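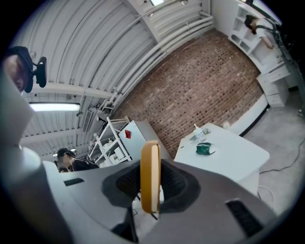
Materials for Makers
Session 5: Foams and soft padding
Tutor: Bukola Usman
Tosside building, room 626

Before the session
Read chapter 4 of the course reader, up to the section on rubber. If you missed session 4, borrow the notes on density from someone in your group. We will use density all the way through today.

1. What a foam is

A foam is a solid with a great many small pockets of gas in it. The solid part can be almost anything: plastic, rubber, glass, metal, even bread dough once it is baked. In this course we keep to plastic and rubber foams.

Two things decide how a foam behaves. One is what the solid part is made of. The other is how the pockets, called cells, are arranged. Students tend to remember the first and forget the second, and it costs marks every year.

2. Open and closed cells

In an open-cell foam the cells join up, so air and water can move through. A bath sponge is the usual case. Press it and the air leaves, let go and the air comes back in.

In a closed-cell foam each cell is sealed off from its neighbours. The gas is trapped and has to be squeezed. These foams float, keep water out and usually feel firmer than an open-cell foam of the same weight. Camping mats and swimming floats are mostly closed-cell.

Many real foams are a mixture. You cannot always tell by looking. A simple check is to weigh a dry piece, hold it under water, squeeze it a few times, wipe the outside and weigh it again. A large gain means open cells.

3. What happens when you press

Draw the curve from the board into your notes. It has three parts.

First part: the cell walls bend a little and the force climbs steadily. Let go here and the foam springs straight back.

Second part: the walls buckle. The foam gets much thinner for very little extra force. On the graph this is the long flat stretch, and it is where good padding does its work.

Third part: the walls are touching each other. The force climbs sharply. At this point you are more or less pressing on solid plastic, and anything you meant to protect is no longer protected. We say the foam has bottomed out.
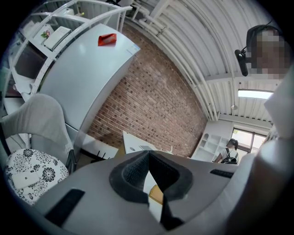
Fig. 5.1 Black foam pad with a V-shaped notch, in a grey housing.

4. Choosing a thickness

Thicker is safer up to a point, but it takes room and it can let the load rock from side to side. Very soft foam under a heavy load bottoms out early. Very hard foam under a light load hardly moves, so it passes the knock straight on.

Work through it in this order:
Find the weight of the load.
Find the area of foam it rests on.
Divide one by the other.
Look for a foam whose flat stretch covers the pressures you expect from a knock — this will be well above the pressure at rest.

Corners and cut-outs need extra thought. Taking material away leaves less area to carry the load, and a sharp inside corner is where a tear tends to start. Round the corner if you can.

5. Ageing

Foams do not last for ever. Sunlight makes many of them yellow and crumbly. Heat and damp break down some kinds of polyurethane. A foam kept squashed for a long time may not return to its full thickness, and the loss is known as compression set. Note that set and hardness are different things. A soft foam may have very little set.

Coursework

Cut two pieces of foam, each 100 mm by 100 mm, one open-cell and one closed-cell. Measure the thickness, leave both under the same weight overnight, then measure again an hour after taking the weight off. Put your results in a table with units.

Petro Kushnir has the offcuts and the good knives. Ask him before lunch. Hand in on Wednesday, on paper, with your group letter at the top.

Next session: cork, felt and other natural padding.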